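3.2 Planning time and the start of the school year

Teachers at both Clelitz and Marner said that shared planning time was the main thing they lost once term began. The timetable at each school set aside two periods a week for science and maths staff to meet, but cover duties often took one of them. Of the 63 teachers who returned the survey, most said they had planned at least one practical lesson alone in the first half-term. Newer staff were more likely to say this had led them to drop the practical and use a worksheet.
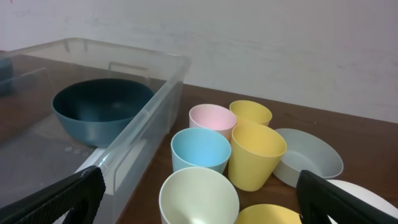 Equipment came up less often than we expected. Kneath had a small yearly budget for consumables and staff there were broadly content with it. At Jurkholm, where orders had to be placed by July for the following year, teachers described guessing what a new class would need before they had seen the class list. Several kept their own stock of household items for simple work on volume and mixing.

Figure 2. Bowl in a clear plastic storage bin.

We did not ask about spending from teachers' own pockets, so the survey cannot say how common this was. The interviews reported in Section 3.3 give some detail, though only for the two larger schools.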